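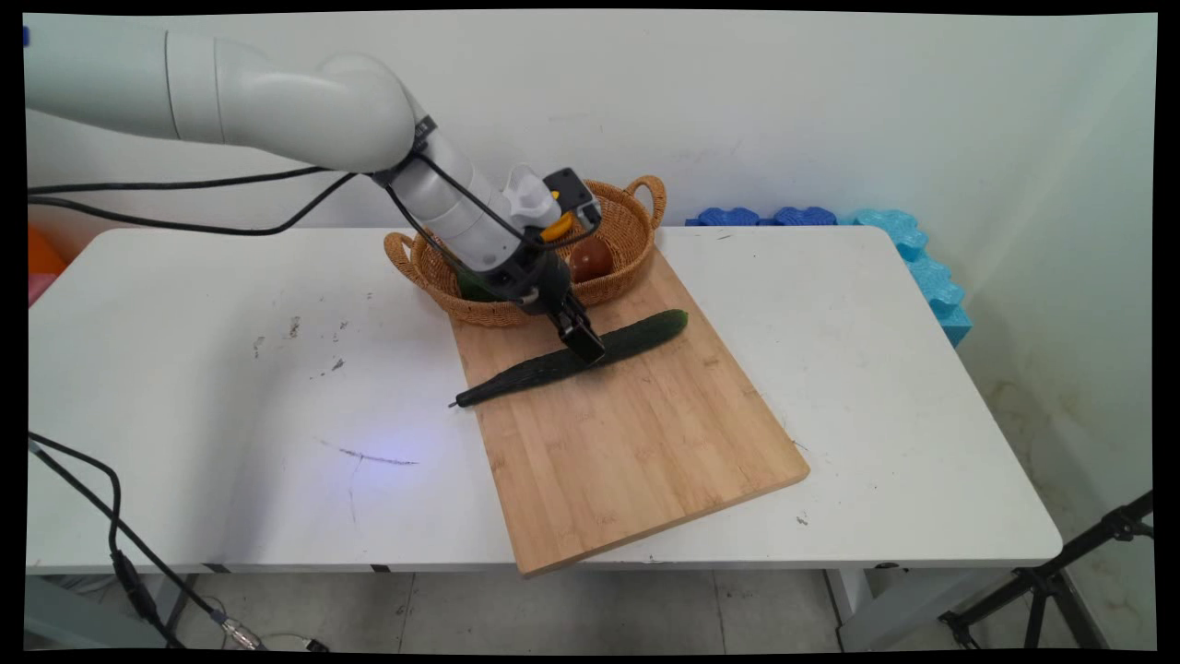 Ticket 872: Cold room 2 reports high temperature alarm during defrost

Status: Resolved
Opened: 2022-07-16
Site: Skornside produce store
Reported by: Saimi Mustonen
Assigned to: Feng-yi Chung
Component: Nestel gateway, alarm rules

Problem as reported

The high temperature alarm for cold room 2 goes off several times a night. By the time someone reaches the door, the display on the controller shows a normal value and the alarm has cleared. Cold room 1 has the same controller and the same shelving and does not alarm. Cucumbers, peppers and herbs are kept in room 2, so the set point is higher than in room 1 and the margin below the alarm limit is small.

Saimi has checked the door seal and the strip curtain. The door log shows no openings at the times of the alarms.

Steps already tried by the site

Restarted the gateway. No change.
Moved stock away from the air probe. No change.
Raised the alarm limit for one night. Fewer alarms, but the limit was put back in the morning because it no longer met the store's own rule for herbs.

First response (Feng-yi Chung)

Please export the event list and the temperature history for both rooms and attach them as plain CSV. Do not use the PDF report. It rounds the timestamps and leaves out the probe number.

Please also confirm which probe the alarm rule reads. On this controller the air probe and the evaporator probe sit next to each other in the list, and the labels are easy to mix up.

Reply (Saimi Mustonen)

Files attached. The rule for room 1 reads "Air". The rule for room 2 reads "Probe B". I do not know which one that is, and the label inside the cabinet is worn off. Joonas Saarinen was on shift when the last alarm came in and says the fans were stopped when he got there, then started again while he was standing at the door.

Analysis

The stopped fans fit a defrost cycle. I laid the event list over the history for room 2, and every alarm falls inside a defrost or just after one. Outside defrost the reading follows the set point closely.

Two separate faults are involved.

Probe B is the evaporator probe. It is supposed to get warm during defrost. The air probe in the same room rises a little in the same period and stays under the limit.

The alarm delay is also wrong. Room 1 waits 300 seconds before it raises an alarm. Room 2 waits 60 seconds, the default in the Kirkham template. Even on the correct probe, that delay is short for a room that gets its warmest stock in the afternoon.

The history shows that the room 2 rule was replaced in March, when the old controller was swapped out. The room 1 rule was not touched at that time. I assume the template was applied and the probe was left on whatever came up in the list. 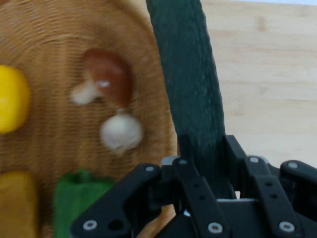
2 min read

Fix

Open the gateway page and log in with the service account. The site account can see the rule but cannot save it.

Go to Alarms, then Rules, and select the high temperature rule for cold room 2.

Change the source from "Probe B" to "Air". Check that the live value on the page matches the controller display before going on.

Set the delay to 300 seconds.

Tick "Suppress during defrost" and leave the recovery time at its current value.

Save, then reload the page. The old firmware sometimes shows the new delay and keeps the previous one – the reload shows which value was stored.

Rename "Probe B" to "Evaporator" under Inputs.

Verification

Teemu Kokkonen started a manual defrost from the controller after the change. The evaporator reading went above the alarm limit, the air reading did not, and no alarm was sent. He then warmed the air probe by hand and held it past the delay. The alarm was raised and the text message arrived on the duty phone. When he let go of the probe, the alarm cleared normally.

The site left the ticket open overnight. Saimi reports no alarms and a normal temperature curve.

Open points

The Tikkanen handheld thermometer used for the morning check reads slightly lower than the air probe. The difference is within tolerance and has no bearing on this ticket. Orvokki Nieminen will compare the two at the next calibration.

The Kirkham template still has the short delay as its default. A change request has been filed separately. Until it is released, check the delay and the source probe by hand on any rule created from the template.

The label in the room 2 cabinet needs replacing. Site to do.

Closed by Feng-yi Chung. Reopen this ticket if the alarm comes back during defrost. For an alarm at any other time, open a new one and attach the CSV export from the start.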